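Mekance: Frequently Asked Questions

Answers about our method for learning pick-and-place from few demonstrations
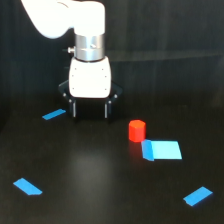

What is Mekance?
Mekance is a method for teaching a robot arm a short manipulation task from a small set of human demonstrations. The policy does not predict every small motion. It first predicts a few contact points, and a simple planner makes the path between them. In the task we report most, the arm has to bring the red cylinder onto the light blue pad, starting from an open gripper. The dark, glossy table makes this harder than we expected, as the pad and the cylinder both give a faint reflection on it and our first detector sometimes chose the reflection.

How many demonstrations do you need?
We use 20 for each task. With fewer, the grasp point was still good but the release point moved too much between runs.

How did you test it?
We ran 200 trials with the final policy. Before each trial the cylinder and the pad were placed again by hand, following a list of positions that was made by a script. The person who placed them did not know which version of the policy would run.

Do you use simulation?
Only for the first training stage. We generated 2241 simulated episodes in Greltbridge, and 1238 of them passed our filter for stable grasps. The others were removed. We also tried to keep them all, and the policy learned to push the cylinder.

Does it work with other grippers?
We have tested only parallel motion with two fingers. The contact points are defined as a pair, so a suction cup would need a different output layer.

Why is the motion slow?
The planner stops for a short moment at each contact point and takes a new camera reading. You can turn this off in the settings, but please do it only after the calibration is checked.

Can I get the code?
Yes, on request. Please write to Rizwan Bhutto and tell him which arm and which camera you have. The training part is still being cleaned and will be added later.

Comments

Lashari: Is the filter for grasps applied also to the real demonstrations?

Wenche Hägglund: No, only to the simulated ones. I will make this more clear in the text.

Sornow: We had the same problem with reflections on a black table. A matte cloth helped us, but then the cylinder fell more often.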